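Clearing the white table

The flat came with one big cupboard in the hall and no other storage, so everything that has no home ends up on the white table. I have lived here since July and in that time I have eaten at it maybe 10 times. The rest of the time I eat on the sofa with a tray.

On 19th September I decided to sort it out. I set aside a morning and it took most of the day.

The worst of it was paper. I had the Markeck boiler manual, three copies of the same letter about the bins, and a stack of envelopes I had kept in case I needed envelopes. I kept the manual and one letter. The rest went in the recycling. There was also a bag of screws and brackets left over from the Nerus shelves, which I have moved to a biscuit tin under the sink. I did not label the tin. I probably should.

After the paper came the small things: batteries, a tape measure, two phone chargers for phones I no longer own, hair ties, a candle that had melted on one side. I used an old shoebox for anything I couldn't decide about. The rule was that once the box was full I had to start throwing things out, and it filled up quickly.

The table is only a plain one with a rounded edge. I bought it second-hand from a shop on Allen Road for £29 and carried it back in two trips, legs first. The top marks easily. I use washing-up liquid and a soft cloth, then dry it straight away or it goes streaky. For pen I use a bit of bicarb on a damp cloth.

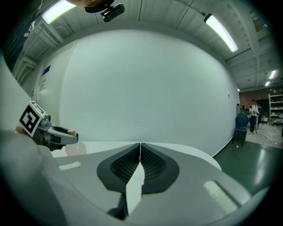 Petkov commented on my last post that a clear table never stays clear unless the post has somewhere else to go, and suggested a rack by the front door. I think that is right. The post comes in, I put it on the nearest flat surface, and the nearest flat surface is the table. I have looked at racks and the decent ones cost more than I want to pay, so for now I am using a loaf tin on the hall windowsill.

My other change is that the tray now lives on top of the fridge, where I need a chair to reach it. I have eaten at the table every evening this week.

Next is the hall cupboard. I opened it, looked at the ironing board and the suitcases, and shut it again.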